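布の詰め合わせ「Varnis」中袋レビュー 選べないものを買うということ

2020年3月15日(日)
カテゴリー:手芸・布

布を買うのをやめると宣言したのは二月のことで、家族の反応は拍手でも励ましでもなく「ふうん」だった。その「ふうん」の正しさを証明するように、翌月にはKasentの布詰め合わせ「Varnis」の中袋が届いた。弁明しておくと、これは布を買ったことにはならない。袋を買ったら中に布が入っていたのである。

Varnisは、柄も素材も大きさも選べない布の袋だ。売り場はEllolnessという通販の店で、サイズは小袋、中袋、大袋の三種類。商品ページには「作り手の想像力を刺激する出会い」とあり、その下に小さな字で「内容に関するお問い合わせにはお答えできません」とある。出会いとは本来そういうものかもしれないが、お見合いの釣書くらいは欲しい。

わが家は縫う人間が私を含めて複数いて、縫わないのに口だけ出す人間もいる。布の詰め合わせを試すにはわりと良い環境だと思う。以下、開封から一か月ほど使っての感想である。

届いた日のこと

送料は722円。この半端な数字に何の根拠があるのかはわからないが、700円だったら高いと思い、800円だったら買わなかったはずなので、店の人はこちらの心をよく見ている。

袋は思っていたより薄く、持つと思っていたより重かった。空気をぎりぎりまで抜いて平たくしてあり、見た目はほとんど座布団である。開け口の切り込みが片側にしかなく、私は当然のように反対側から開けようとして、結局はさみを使った。説明書きには「刃物で開封しないでください」とある。読んだのは開けたあとだ。

開けると、布がゆっくりふくらんでくる。ここは楽しい。どんなに疑り深い人でも、このときばかりは少し身を乗り出すと思う。私も乗り出して、それから畳みじわの深さに気づいて元の姿勢に戻った。

においは控えめで、倉庫と段ボールの中間くらい。気になる人は一度干せばよい。私は気にならないほうだが、口だけ出す家族が「古本屋みたい」と言い、それが褒め言葉なのかどうかをまだ確認していない。

中身の傾向

詰め合わせというと、私の頭の中にはきれいに四角く裁たれた布が色順に並ぶ光景がある。手芸雑誌の読みすぎである。Varnisの中身は四角いものもあれば細長いものもあり、何かを裁ったあとの残りとしか思えない、やたらに角の多い形のものもある。県の地図に似たのが一枚あった。縁を落とせば使えるのだが、縁を落とすと県ではなくなるので少し惜しい。

無地は黒、ベージュ、白っぽい色に偏る。地味といえば地味だが、無地は最後まで残って最後に役に立つので、文句を言う筋合いではない。柄ものは当たり外れというより、袋を詰めた人と気が合うかどうかの問題だと思う。私の袋を詰めた人は青が好きで、甘いものも嫌いではないようだ。会ったことはないが、喫茶店くらいなら一緒に行けそうな気がする。

困るのは、素材の表示がいっさいないことである。綿か、綿に何か混ざったものか、綿のふりをした何かか。指でこすって目を細め、わかったような顔をするしかない。私はこの顔がかなり上手になった。
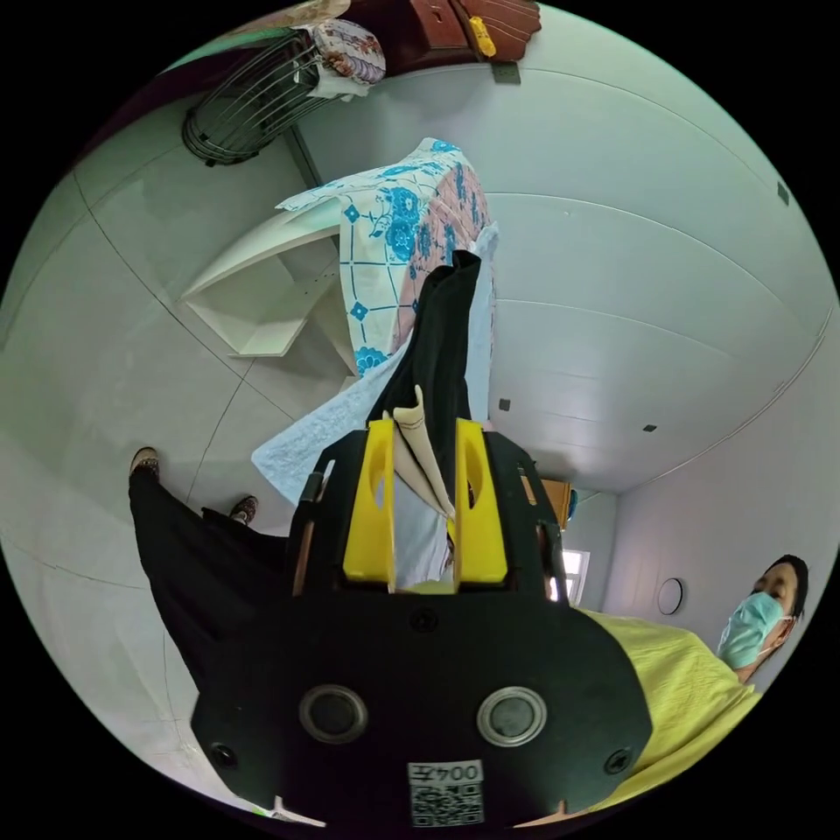

黒とベージュの布の奥に、青い花と青い格子の柄。左下の白は、縁が波形になったレース調の布。

組み合わせの話

この手の詰め合わせの値打ちは、一枚ずつの良し悪しよりも、隣に何が来るかで決まる。店で選んでいたら、黒の横に花柄を置こうとは考えない。私の買い物かごは放っておくと全部が紺になるからだ。ところが床やテーブルに広げて適当に重ねていると、黒が一枚あるだけで青い柄が急にきちんとして見えたりする。花と格子が同居した柄など、単独で見たときは「にぎやかだな」としか思わなかったのに。

ベージュも同じで、一枚で見ると何の感想も出てこない。花柄と白のあいだに挟むと、会議で両方の言い分を聞いている人のような働きをする。地味な仕事だが、抜くと揉める。

白いレース調の布は、正直なところ持て余した。縁の波形がかわいらしく、そのかわいらしさに見合うものを私が作れない。ポーチの口に付けようとして、三回仮止めして三回外した。いまは裁縫箱の上に掛けてあり、掛けておくと裁縫箱が急に良家の出に見えるので、これはこれで用途と呼ぶことにしている。

使ってみた

まず洗った。説明書きでは40度までとなっていて、わが家の水道からはこの季節そんな立派な温度の水は出ないため、守るのは簡単だった。色の濃いものと白いものを分けろとも書いてある。これも守った。前に一度守らなかったことがあり、そのときの薄ねずみ色の布巾がいまも台所で働いている。

洗うと、畳みじわの半分くらいは消えて、残りの半分は決意を新たにする。アイロンはSolísのスチーム式を使った。古い型で、気が向いたときだけ蒸気を出す。霧吹きを併用して、無地はほぼ平らになった。柄ものには折り目のあとがうっすら残ったが、柄がにぎやかなので本人以外にはまず見つからない。

裁ちやすさはまちまちだ。無地の黒は素直で、はさみを入れるとまっすぐ進む。白っぽいほうの布は柔らかく、型紙を置くたびに少しずつ逃げる。重しを置いても、重しごと逃げる。辞書を載せてようやく落ち着いた。引かれない辞書がわが家で久しぶりに役割を得たわけで、めでたい。

作ったものを書いておく。

巾着。表が青い花柄、紐を通すところがベージュ。見た目は良い。口が少し狭く、手を入れるたびに握りこぶしを疑われる猿の気持ちになる。

鍋つかみ。黒の無地に、中綿の代わりの古タオル。汚れが目立たないところが気に入っている。夜、暗い台所で見つからないところは気に入っていない。

椅子の背カバー。これは途中でやめた。布が足りないことは測ればわかったのに、測ったのが裁ったあとだった。袋の中でいちばん長いものは157センチあって、それを見て気が大きくなっていたのだと思う。長いだけで、幅がない。長さだけを見て人を信用するのはよくない。

最近よく聞かれる、マスクに使えるかどうかについて。素材がわからない以上、私はすすめない。肌に長く当てるものは、何でできているか書いてある布で作りたい。耳にかける紐も入っていないので、どのみちこの袋だけでは完結しない。近所の手芸店ではゴムの棚がきれいに空になっていて、隣のリボンの棚だけがいつもどおり華やかだった。

ほかの人の意見

自分の感想だけでは心もとないので、手芸の集まりで同じ中袋を買った人たちにも聞いてみた。同じものを買ったのに、同じものを買ったとは思えない返事が返ってくる。

マリクルス・サバラさんの袋は冬物が多かったらしい。起毛した厚手のものばかりで、春を前にして膝掛けを量産しているそうだ。満足かと聞いたら「暖かい」と答えた。質問には答えていないが、嘘もついていない。

ウリエル・ショラルパさんは布より袋のほうを評価していた。空気を抜ける厚手の袋で、口がしっかり閉まるから、季節外れの毛布を入れるのにちょうどいいという。私のははさみで切ってしまったので、その長所を確かめるすべがない。

反対意見も載せておく。マリアンナ・ウルバンチクさんは、欲しい布は欲しい分だけ買うという立派な人で、詰め合わせの話をすると気の毒そうな目をする。届いた中身のうち使えたのは無地だけ、残りは人にあげたそうだ。ちなみにその一部はわが家に来た。

収納のこと

袋から出した布は、元の袋には戻らない。これは予告しておく。空気を抜く前提で詰めてあるため、素人が畳み直すと体積が倍になる。私は引き出しを一段空けたのだが、閉まらなくなったので、上の段も空けた。上の段にあったものは、いま椅子の上にある。椅子の背カバーが未完成でよかったと思う唯一の点がここだ。

畳み方は、大きいものは立てて、細いものは巻いておくのが見やすい。巻いたものは転がるので、浅い箱に入れる。箱は靴の箱で十分だ。専用の仕切り箱がEllolnessで売られていて、商品ページのいちばん下で毎回すすめられるが、まだ買っていない。まだ、と書いたところに自分の弱さが出ている。

角の多い布は畳みようがなく、上にふわりと載せてある。県の地図もそこにいる。

良かったところ

自分では絶対に選ばない柄が手元に来る。練習用に気兼ねなく裁てる。無地が思いのほか多く、それがよく働く。袋を開ける時間が楽しい。しかも広げている最中は、縫わない家族まで寄ってきて、あれが良いこれが良いと言う。縫うのは私なのだが。

気になったところ

素材の表示がない。ここは本当に改善してほしい。洗濯は40度までと言い切れるのだから、何でできているかも多少は把握しているはずである。

畳みじわが深い。届いたその日に縫いたい人には向かない。

形がばらばらで、まとまった大きさを期待すると椅子の背カバーの途中で途方に暮れる。作りたいものが先に決まっている人は、素直に切り売りで買ったほうが早いし、たぶん安い。

それから、説明書きが袋の内側に入っている。開け方の注意を、開けないと読めない。

評価

星は五つのうち三つ半。半分は、花柄とベージュの組み合わせに気づかせてくれたぶんである。素材の表示が付いたら四つにする。表示が付いてこちらの目利きの顔が不要になったら、少し寂しいだろうけれど。

小さい袋から試すのが賢いと思う。私は中袋から入ったが、これは送料が同じだったからで、同じ送料なら大きいほうが得だという計算をするときの私はいつも非常に頭が冴えている。大袋を買わなかったのは、引き出しの段数が足りなかったためだ。

追記:鍋つかみの型紙が欲しいという連絡をいただいたのだが、自分の左手をなぞっただけなので、お渡しできるようなものがない。お手持ちの手をなぞり、外側に縫い代と古タオルの厚みを足してください。私は足すのを忘れて一つ目を作り、それはいま、マリクルスさんのお子さんが使っている。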